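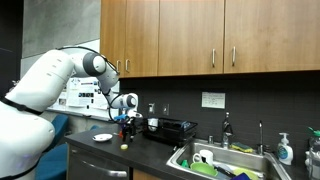
Fabbri's view, as the shift leads there passed it on to us, is that people stop minding the arm once they know what happens to their hours. Ours still don't know, and that's why I'm posting.

I work at Gutard in Dreronbridge. There are 104 of us on site, and the kitchen has always been a shared job. Two people get 30 minutes of paid time at the end of each shift to clear the sink and load the dishwasher. In February the company signed with Favix to have an arm do the dishes. Has anyone been through this? Did you keep the paid time, and who deals with what the arm leaves behind?

dishpan_lou
Get it in writing. We kept our minutes for the first 2 months, then they quietly went into "general duties" and the break got shorter. The arm was OK with plates and mugs. Forks and spoons still came back to us, and so did anything with food stuck on it.

northgate44
depends on your manager

Harrow Bench
We're a bigger site, 210 people, so it may not carry over. The work changed more than it shrank. Someone has to scrape plates, keep the counter clear and stop the arm when a cup tips over. At first this fell to whoever sat closest to the kitchen – unpaid, of course. We asked for it to be a named task on the rota and got it. Also ask who is allowed to press stop. On our Saturday shift only the lead had been shown how.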